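Início | Dados | Modelos | Licença

Categoria: Conjuntos de dados / Manipulação

# Buvham-punho

São 537 episódios de garra junto a um painel escuro com recesso. O Wendent chama isso de "cobertura ampla". Eu não chamaria.

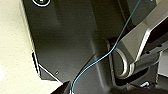
Leitura: 1 min

## Limitações

- O fio azul pode cruzar a vista, e desconfio que o modelo aprenda o fio em vez do encaixe.
- Descartei 94 episódios por rótulo duvidoso. 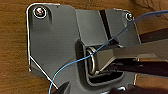
*Câmera de punho: mola no recesso, ponta da garra ao lado.*

## Uso

Treine com 300 episódios antes de pedir mais. Os 7 de teste não sustentam nenhuma taxa de acerto.

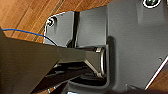 *Ponta da garra junto à peça metálica; contato incerto.*

Rótulos de contato: revisão pendente.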